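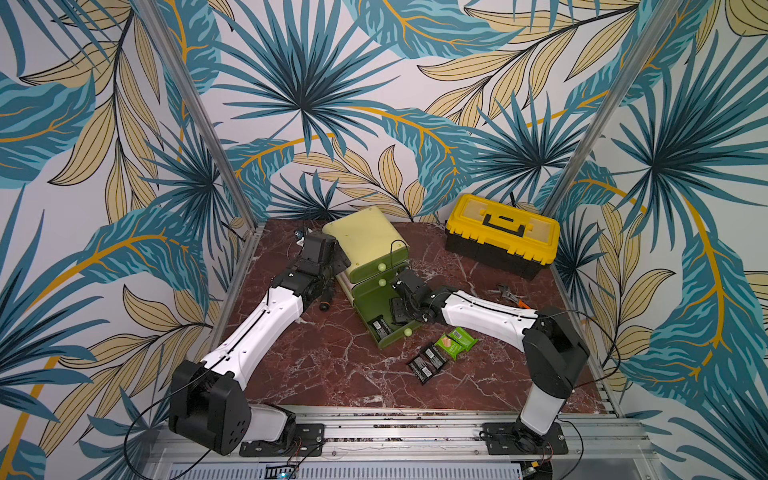
Les deux bras de l'équipe Tiroir, pince droite dans le tiroir du bas. Club de robotique de Calstead.

COMMUNIQUÉ DE PRESSE
Pour diffusion immédiate – 8 mai 2023

Le club de robotique du collège technique de Calstead en finale du concours Lillerholm

Calstead – Qualifiés. Les étudiants du club de robotique de Calstead ont décroché leur place en finale du concours interscolaire Lillerholm, catégorie manipulation à deux bras. Finale en juin, à Gukow. Le club présentera son projet Tiroir, mené toute l'année le soir et pendant les semaines de relâche.

Huit équipes retenues pour la finale. Calstead est la seule à se présenter avec un effectif composé surtout d'étudiants de première année, et la seule aussi à n'avoir jamais participé avant cette saison.

L'épreuve : un petit meuble à trois tiroirs, des articles du quotidien posés devant, deux bras robotisés. Il faut ouvrir un tiroir par son bouton, ranger, refermer. Le temps compte, la propreté du geste aussi. Un meuble renversé et c'est zéro pour la manche. Le règlement prévoit plusieurs familles d'objets, des barres de collation aux piles sous emballage, et le jury choisit l'ordre de passage le matin même.

Le club a travaillé par séries. D'abord les barres, puis les piles, puis tout mélangé. Outils et boîte à outils restent sur la table pendant les essais, le règlement autorise des objets « hors consigne » dans la zone et les bras doivent les laisser tranquilles. Au total, 588 essais consignés au cahier depuis le début de la saison, ouvertures et fermetures confondues. Chaque essai est noté à la main, avec le nom de l'étudiant aux commandes et la raison de l'échec s'il y a lieu. Le cahier sera du voyage à Gukow.

Le plus dur, selon l'équipe : le tiroir du bas. Le bouton est bas, la pince arrive près du plateau, et si on tire un peu de travers le meuble pivote. Trois approches essayées cet hiver, deux abandonées. Celle qui reste fait travailler les deux bras : celui de gauche vient se placer près du meuble, celui de droite prend le bouton et tire.

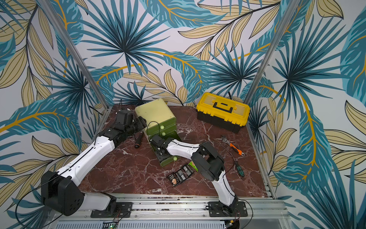

Laurier Doucette estime que le club a gagné sa qualification sur la patience plus que sur la vitesse : « On a passé des soirées entières à ouvrir le même tiroir. Au début les jeunes voulaient aller vite, ils perdaient le meuble à chaque coup. Quand ils ont accepté de ralentir l'approche, les points sont venus tout seuls. » Doucette ajoute que rien n'est joué pour la finale et que la fermeture reste le point faible.

Côté chiffres : lors des sélections, Calstead a obtenu la note de passage dans toutes les manches sauf une – une manche de piles, arrêtée au chronomètre. Chaque manche dure 60 secondes, sans rallonge. Les étudiants ont revu depuis la séquence de fermeture et raccourci le trajet du bras droit entre la table et le tiroir.

Le projet compte aussi dans la formation. Les membres du club peuvent faire reconnaître leurs heures dans le cours d'automatisation de deuxième session, sur présentation d'un rapport. Programmation, câblage, rédaction : les tâches tournent toutes les deux semaines et personne ne reste toujours au clavier. Environ 40 étudiants sont passés par l'atelier depuis la rentrée, certains pour une seule soirée, d'autres n'en sont plus repartis.

Les images du poignet servent beaucoup. Après chaque séance, l'équipe les repasse pour voir où les doigts se posent sur le bouton.
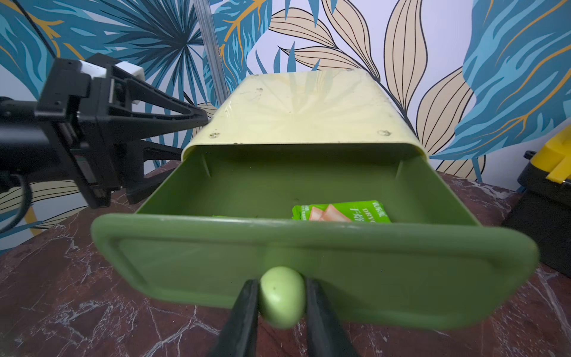
Un bouton arrondi se prend mal si les deux doigts n'arrivent pas à la même hauteur, et quelques millimètres suffisent pour que la pince glisse. L'équipe a donc ajouté une pause courte avant la fermeture des doigts. Ça coûte du temps mais le taux de reprise a nettement baissé. Reste à voir si la pause sera conservée en finale, la décision se prendra sur place, après les essais libres.

Le déplacement est financé en partie par l'atelier Juhász, partenaire du club depuis l'automne, qui prête également un local d'entreposage. Le collège prend en charge l'hébergement. Il manque encore de quoi couvrir le transport du matériel ; les entreprises de la région interessées peuvent écrire au secrétariat du club.

Avant le départ, une séance ouverte au public aura lieu à l'atelier de Calstead. Démonstrations, questions aux étudiants, possibilité de prendre les commandes pour les plus de 12 ans. Entrée libre. L'horaire sera affiché à l'accueil du collège et transmis aux médias.

À propos du club
Le club de robotique de Calstead est ouvert à tous les étudiants du collège, sans préalable. Inscriptions à chaque rentrée, matériel fourni.

Renseignements et demandes d'entrevue
Secrétariat du club de robotique, collège technique de Calstead
Photos en haute définition disponibles sur demande

– 30 –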